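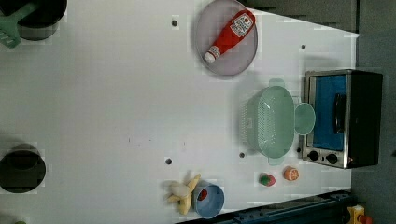
Harnell Wide Saucepan, 4 quart

We've been cooking with the Harnell line since the shop opened, and the wide saucepan is the one that goes home with staff more than anything else on the shelf. It's low, it's roomy, and it does rice, polenta, gravy, poached eggs and a small batch of jam without complaining about any of them.

The shape is what sold us. Most saucepans this size are tall, so you end up stirring at the bottom of a well. The Harnell spreads the same 4 quarts over a broader base, so a sauce reduces faster and you can get a whisk right into the corners. Onions brown in it too! We used to start soup in a skillet and move it over, and now we don't bother.

What it's made of

Body: aluminum with a nonstick interior
Base: bonded steel disc, works on gas, electric and induction
Lid: tempered glass with a steam vent
Diameter: 8 inches at the base
Oven safe: yes, without the lid, up to 400°F
Handles: two short loops, riveted

The loop handles take a little getting used to if you grew up with one long handle. They do get hot on gas, so keep a towel close. On the plus side, the pan fits on a crowded stove and slides into a regular oven with room for a sheet pan underneath.

Using and caring for it

Wash it by hand before the first meal and wipe a few drops of oil around the inside. Medium heat is plenty for nearly everything – the base holds on to warmth, and high heat wears out any nonstick surface early. Use nylon, silicone or wood tools. The dishwasher won't ruin it, but the outside will go dull after a while, and it only takes a minute in the sink anyway.

If food starts sticking, simmer water with a spoonful of baking soda for 12 minutes, let it cool and wipe it out. That usually brings it right back.

Goes well with

Venter steamer insert, 8 inch. Sits level on the rim and the glass lid fits on top.
Skato slotted turner. Thin front edge, great for eggs.

From our kitchen

Themba Nkuna runs our Saturday cooking class and makes his tomato and peanut stew in this pan every November. He starts the onions with the lid off, adds everything else, then turns it down as low as the burner goes. It feeds four with some left for lunch – and it's even better the next day.

In stock in black. Lids are also sold separately.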